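Home | Features | Interviews | Archive | Contact

Hard water and the small laundry

The laundry at Emthorpe washes bed linen for guest houses along the coast. Its manager has run the plant for five years and agreed to talk about water, a subject she regards as neglected by the trade.

The supply at Emthorpe is hard. "You can get linen clean in hard water," she said. "You use more detergent to do it, and the calcium ends up in the cotton. After a season the towels are grey and stiff." Her first step was to fit a softener, supplied by Lovier, on the cold feed to all 4 washers. It regenerates at two in the morning, when no machine is drawing water.

She tests the softened side daily with a drop kit and writes the result in a book beside the brine tank. A reading above zero means that the resin is exhausted or the salt has bridged. "Bridging is the usual fault. The tank looks full, but there is a hollow under the crust and the brine is weak. You break it up with a broom handle."
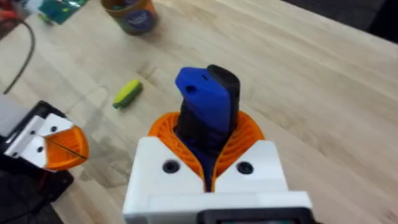 How much salt does the plant get through?

"We used 1,193 kilograms last year. The setting it came with would have used more. I lengthened the interval between regenerations by 500 litres at a time and stopped when the test began to show hardness."

Detergent was the next adjustment. The plant had been dosing at the rate for hard water, and with the softener running this left suds in the final rinse. She cut the dose in stages and checked the rinse water for alkalinity after each change. The powder now comes from Aguiar and is dosed by weight of dry linen.

Scale in the older pipework took longer to deal with. The hot main was descaled in December, while the guest houses were shut, and two valves had to be replaced because they would no longer seat. A Kikier meter has since been fitted on the hot side.

She would like to recover the last rinse for use in the first wash of the next load. The tank would have to stand in the yard, and the drain there runs the wrong way.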